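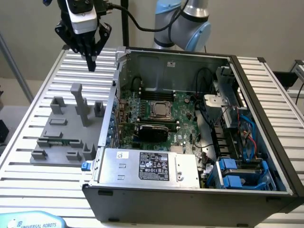

Saro Skills Badge Records: data card and README

Read this before you use the numbers, and especially before you put one of them on a slide.

What it holds

Saro is a table of attempts at military skills badges: soldier-level tests where a person shows up, is graded on a list of tasks, and leaves with a badge or without one. It has 1,035 rows. Each row is one attempt by one candidate at one event. The records come from 21 testing events run at two training sites, which we call Tasar and Moter in the files. Those are our own labels. The sites asked not to be identified by unit, and we agreed.

The word "attempt" matters. A candidate who failed in one event and came back for another appears twice, and we have no dependable way to link the rows. If you divide badges by rows you get a pass rate per attempt. You do not get the share of soldiers who can pass, and anyone who tells you otherwise is guessing.

Why we put it together

Claims about badge testing tend to come in two flavors. One says a hard test with a low pass rate proves the standard is high. The other says the same low rate proves the training beforehand was poor. Both get repeated without much in the way of records. We wanted a table that people on either side could open and argue over. We doubt it will settle anything.

Files

attempts.csv -- one row per attempt
tasks.csv -- one row per graded task per attempt, keyed to attempt_id
events.csv -- one row per event, with site, season and grading sheet version
sheets/ -- retyped grading sheets, with the wording left alone, including the typos
notes.txt -- everything we argued about and did not resolve

Columns in attempts.csv

attempt_id: a random string. It carries no order, so don't sort by it and look for trends.
event_id: matches events.csv.
job_group: one of 5 broad groups (combat arms, medical, maintenance, signal, other support). The original forms listed specialties in far more detail. We grouped them because some specialties had so few candidates that a reader at the site could have picked out the person.
prior_attempt: yes, no or blank. Self-reported. Treat it as weak.
result: badge, no badge, withdrew, medical drop.
fail_task: the task that ended the attempt, if the sheet says so. Many don't.

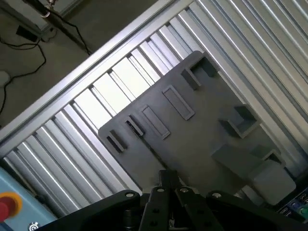
How the records were made

Graders filled out paper sheets on site. Clerks at each site typed them up afterward. We received the typed version and scans of the paper for the Tasar events, and only the typed version for Moter. That gap is a real one. At Tasar we could check a strange entry against the handwriting. At Moter we had to take the clerk's word or mark the cell unknown, and we marked a lot of cells unknown.

The grading sheet changed between versions 1 and 2. Version 2 merged the map reading and route planning tasks, dropped a retest option on radio procedure, and tightened the time limit on the ruck march. Do not pool the two versions for task-level work. We have already seen a draft that did, and it found a steep drop in navigation skill that was nothing more than a change in the form.

What we don't trust

The withdrew category. At one site a candidate who was clearly going to fail could be allowed to withdraw, and at the other this seems to have been rare. We can't prove it from the table, but the split between withdrew and no badge looks too different to be about the soldiers.

Grader effects. Grader identity was removed before we got the files. It is quite possible that a strict grader explains more of the medical lane results than anything in the job_group column. You can't test that here, and neither can we.

Who shows up. Units chose whom to send. Some held a practice round first and sent only those who did well. Some sent whoever was free. A high rate for maintenance candidates might mean they are good at the tasks, or that their shops could spare only a few people and picked carefully.

The MacAulay score

An earlier release carried a column called macaulay, a single readiness number built by weighting the task results. It has been removed. We could not find a written basis for the weights, small changes to them reordered the job groups, and people kept quoting it as if it measured something. If you have an old copy with that column in it, please delete the column.

Reasonable uses

Checking whether a given task ends more attempts than the others, within one sheet version and one site. Teaching a class about messy administrative data. Practicing joins on files that do not line up as nicely as the textbook ones.

Poor uses

Ranking jobs. Ranking sites. Predicting who will earn a badge. Deciding who gets sent to the next event. Making any statement about performance outside of testing, in training or elsewhere. A badge event is a graded list of tasks on a known course -- useful, maybe, but narrow.

Privacy

Names, ranks, ages and unit designations were stripped before the files reached us. We removed free-text grader comments ourselves, having found enough detail in them to point to particular people. We will not share those comments on request.

Updates and corrections

Two more Moter events may be added in February if the paper sheets can be located. We have been told this before. Corrections should name the attempt_id and the column and say what you think is wrong and how you know. Reports that a result "looks off" get filed in notes.txt and left there until a second source turns up.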